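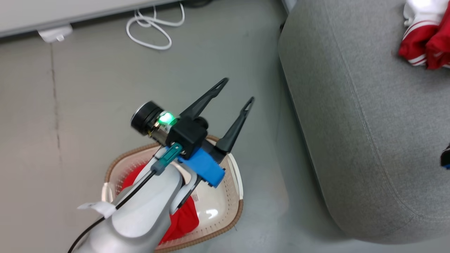
4.2 Where the clothes end up

Advice on home laundry tends to assume a basket with a clear job: clean clothes go in, get carried somewhere, and come out folded. We doubt that many living rooms work this way. In the homes we logged for the Bako study, the nearest soft surface did as much of the work as the basket did, and the two were often in use side by side (Figure 3).

Figure 3. Laundry divided between a plastic basket on the floor and a gray ottoman. A red garment is in the basket; more red fabric, with white stripes, is piled on the ottoman with a white piece.

Over 21 households we recorded 2,000 placements of a garment. After dropping entries with no location, 1,886 remained, and 524 of these were on seating or a footstool. Balogun's earlier report for Skestotell treated such placements as "overflow," meaning that the basket was full. Our records don't support that reading very well. Overflow should be rare when the basket has room, and we found footstool piles beside baskets that the household had marked as half empty.

A second account says the pile is a sorting stage, with one surface for clothes to fold and the other for clothes to wash. This is appealing, but we would be careful with it. Similar colors turned up in both places, and when we asked people in November which pile was which, several gave one answer in the morning and another at night. A still view such as Figure 3 can't settle the question either, as it says nothing about which garment was put down first.

We also don't accept the claim, made in the Triren guide, that a basket with holes in its sides gets emptied sooner. The guide offers no comparison with solid baskets, and our own sample had too few of those to test it. What we can report is narrower. Where an ottoman stood within arm's reach of the basket, it was used for clothes. Whether moving it would change anything is taken up in Section 5.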